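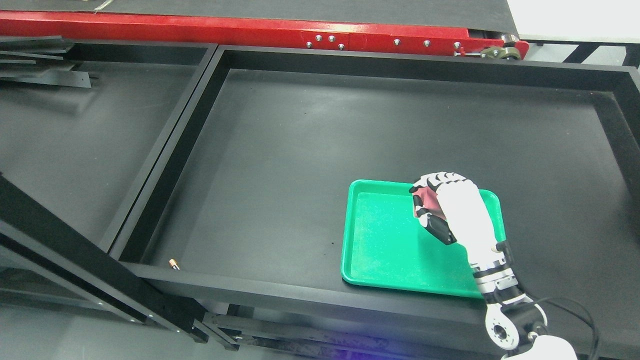 The trays came back to Testdale on the late truck, and she had until 10 to get them sorted for Vanton.

Most were grey. Every so often there was a green one, from the years when Van der Linden still ran the seed side of the business. The green ones went in the black bin. Her father had told her that on her first shift, before he moved across to Fovar for the better hours, and she had never asked why. The grey ones were stacked and strapped and went out again in the morning.

She picked one up and turned it to the light. Fine white flecks had worked into the bottom. She ran a thumb along the rim, then tried a fingernail on the specks. Some of them moved. She laid it in the bin and wiped her hand on her trousers.

At half past eight the radio lost its station and she let it hiss. The forklift driver came in for his jacket and asked if she wanted the big door left up. She said down. He put it down and went home.

The sheet on the clipboard said 1,634 for the month. It had a column for grey and a column for damaged, and no column for green. She had been putting the green ones under damaged. They weren't damaged. You could have grown tomatoes in any of them.

Her mother used to keep one on the back step for boots. It had gone pale along one side from the sun, and one winter it split in the frost and was thrown out with the hard rubbish. She hadn't thought about it in years. The step was gone too. The new people had put in a deck.

She leaned over the wall of the bin and took the tray out again. It weighed next to nothing. She rinsed it at the sink in the tea room, dried it with paper towel and carried it out to the car, where it fitted behind the passenger seat if she tipped it.

Then she went back in, picked up the pen and wrote 11 under damaged. She looked at it for a bit. She did the last of the greys and switched off the lights.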